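Search this manual Go Clear

Cusex Parallel Gripper, Set-up Guide
Section 3: Grip check with tape rolls

Caution: keep your hands away from the fingers while the arm has power.

1. Put the open cardboard box in front of the rack.
2. Try a roll inside the box, then a roll on the mat. 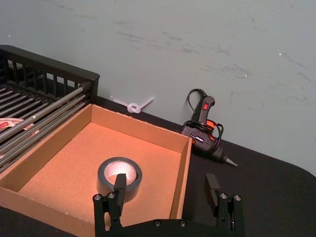
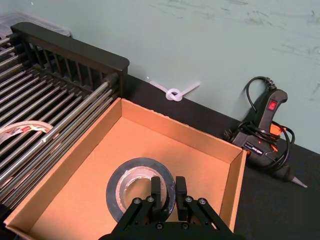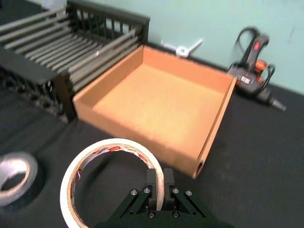 3. Set the closing force to 70 per cent.
4. If the roll slips, clean both finger pads with a dry cloth and repeat step 2.
5. Tighten the finger screws again after 4,000 cycles.

Note: for spare pads please write to Fröhlich, Mustulcombe, and give part number 1884.

Contact | © Fröhlich | Back to top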